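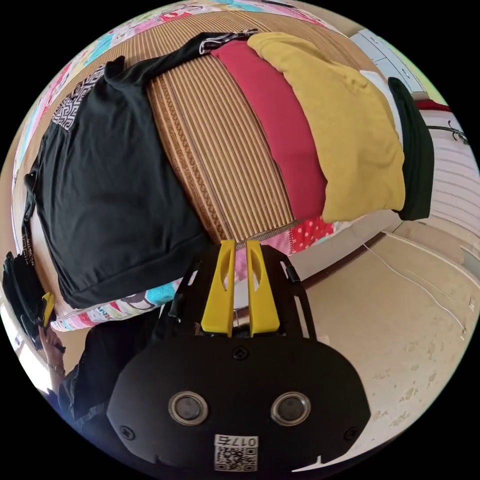 Hem allowance on wide-leg trousers, unlined wool blend
Posted by gwallin

I have a pair of Zondovura wide-legs to shorten. Fabric is a wool/poly twill, 200 g per square meter, no lining. The cut flares from the knee, so the hem circumference is larger than the leg at any point I would fold back to. I want a 6 cm turn-up inside for weight. My usual routine is to press, fold and leave the pieces in a row on the bed, on top of a straw mat, so they cool flat before I mark them. Marking is fine. The problem is that the folded-back edge is wider than the leg it has to be sewn to, and I get puckers on the outseam. Do I ease it, or cut a facing?
— Gudrun

kadir_y
Ease it. Run a line of long stitches 5 mm from the raw edge, draw it up until it matches the leg, steam, then blind stitch. A twill with that much wool in it will shrink in with no trouble.

Oller_alterations
Disagree. Easing works at 3 or 4 cm. At 6 you are asking a poly blend to lose more width than it wants to, and the ridge will print through on the right side when you press. Cut a shaped facing from the piece you remove. Same grain, same flare, no gathering.

kadir_y
The facing adds a seam at the bottom edge. On a floor-length trouser that seam takes all the wear.

Oller_alterations
So does a fold. Put hem tape inside the back half, as tailors have done for a long time.

leilani.s
What is the poly content? It matters more than either of you is allowing. I had a pair from Chrysikopoulos that were 40 percent polyester and they would not ease at all. A full-wool pair from the same maker went in fine.

gwallin
Label says 40 as well. So presumably no.

leilani.s
Then facing, or drop to a 3 cm hem and forget the weight.

kadir_y
I would still test on the offcut before ruling it out. Takes ten minutes. Use a press cloth and a clapper.

I_Kapoor
Third option: open the side seams and inseams below the hemline and re-sew them tapering the other way, mirrored from the fold. The turn-up then matches the leg exactly. Check the seam allowance first, ready-to-wear often has 1 cm and that limits how far you can let it out.

Oller_alterations
It would be letting out here, yes, at the raw edge you are taking in. Read it again.

I_Kapoor
Correct, taking in. Allowance is not an issue then.

gwallin
Tested on the offcut. Easing left a visible ridge even with the press cloth. Going with Kapoor's mirrored seams, left leg tonight.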